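Colour and Pattern, Pondcombe evening course
Notes for week two: plain things in busy places

Hello again! Last week we stuck to plain paper and plain shapes, and most of you told me it felt a bit like being back at infants' school (fair enough). Tonight we put the plain shapes next to a pattern, and that's where I start enjoying myself.

What you need on your table: a few small boxes or blocks wrapped in one colour each, something black, a patterned sheet to stand up behind them and a pale sheet to go underneath. The Toom paper in the cupboard is fine for underneath. Please take the thin one, as I only have 66 sheets of the thick left and we'll want those in November.

Squint first. I know I go on about it, but half closing your eyes gets rid of the fuss and leaves you with light and dark. A swirly pattern with thin lines often melts into one middling tone when you squint, and then a strong colour in front of it has an easy job. A pale colour has to work harder, particularly if the pattern has a cousin of it somewhere.

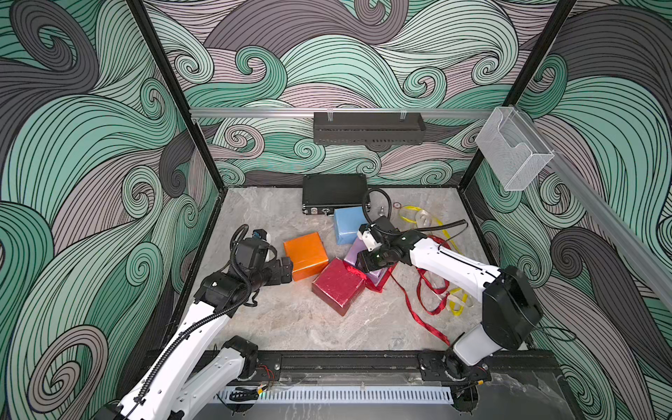

Maureen Sedgley

Look at the pale purple block and then at the dusty pink in the waves on the walls. They're nearly family, aren't they? The orange has no relation anywhere in that pattern, so my eye goes to it straight away, and then on to the deep red. The light blue I find myself coming to later. You may disagree — two people in the Trindton group did, quite loudly, and both went for the red first.

Now the black case. It's dark, it's plain, and it ties in with the charcoal in the pattern. Try putting your thumb over it and see whether the colours feel any different. Then cover the orange instead and have another think.

A word on shine. Crinkly, glossy wrapping catches the light in little patches, so your one colour becomes several. When you mix your red you'll want a lighter one and a darker one as well. Don't reach for white to lighten it or you'll get pink! A touch of orange is better.

The floor matters too. A pale grey marble pattern is very quiet, so leave it quiet: one wash, let it dry, and a few soft veins if you must.

To do tonight
Arrange your blocks and squint.
Swap one colour and squint again.
Paint the arrangement you liked less (yes, less).

For next time, bring a scrap of patterned fabric or wallpaper, nothing bigger than a tea towel. Binwood sell offcuts by the bag if you haven't any at home. Brushes in the sink before you go, please, bristles up.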